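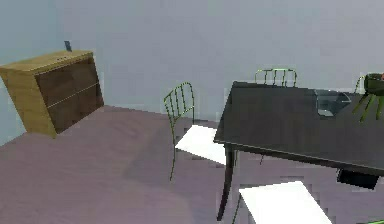 Minutes taken by De Graaf

Omley Community Choir, general meeting, March 5, 2018, Hidbridge Hall

Minutes of the last meeting were read and approved with one fix: the bank balance should have said $3,971.

Winter concert. We sold 127 tickets, our best night ever! The second half ran long but people stayed for both encores. Thank-you cards to go to the Enevell bell ringers, who were wonderful.

May program. Lots of good talk on this. The sea songs are in, and so is the long Welsh piece – altos asked for extra practice on page 91 and will get it. Folk set still open; bring ideas next time.

Music folders. Agreed to buy 60 new ones in dark green. Old folders go to the school choir in Enevell if they want them.

Warm-ups. Start moved to 6:45. Tenors cheered.

Any other business. Lost: one gray scarf, one pitch pipe. Parking behind the hall is closed until the paving is done.

Meeting closed at 8:20, followed by two rounds of the new canon.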